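Rye starter, round two
November, 4:30 pm – posted by the bread bench

Back at the starter this afternoon, and I'm keeping the Rernov rye for good.
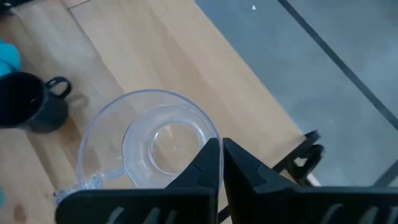
The Brunner flour gave me a stiff, sour paste that smelled like nail polish by lunch, so that's out. Fed the new one 164 grams of water and let it sit 9 hours – lovely domed top, lots of bubbles, smells like apples! I wrote the level on the jar in marker this time (last time I used tape and it slid off).

Dough tomorrow: 800 grams flour total, salt 16. I want to try holding back a splash of the water until after the rest, the way we did with the Zostari spelt. If it's still sticky I'll do one more fold and leave it alone.

Need more rice flour for the baskets.

Recent entries
Spelt loaf, too flat
Cleaning the proofing baskets
Stondatar oven, hot spot at the back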